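The Long Way to Nimri

By Maysoun Awwad
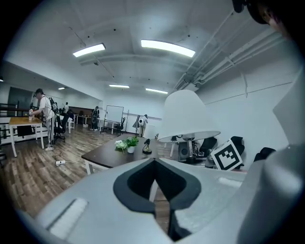

A potted plant and a white lamp on a dark-brown tabletop.

The Flasville to Nimri relay has been run every March for 30 years, and the course has hardly changed. Teams of two split the distance at the Stakirari bridge. The first leg is flat and windy. The second climbs for 13 miles, most of it on gravel, and local runners will tell you to save your legs for the last part.

Entries were once taken by mail. They now open online on a Tuesday evening, and last year's places were gone before midnight. The field was 2515 runners, with a waiting list behind it.

Stekholm, the next town over, sends up to 30 teams. Many are parents paired with grown children, and a few have swapped legs every year since they started – the uphill is easier to face when you know it isn't yours next time.

Race morning starts at the school in Flasville, where bib pickup closes at 6:30. Buses for second-leg runners leave from the north lot. There is no parking at the bridge.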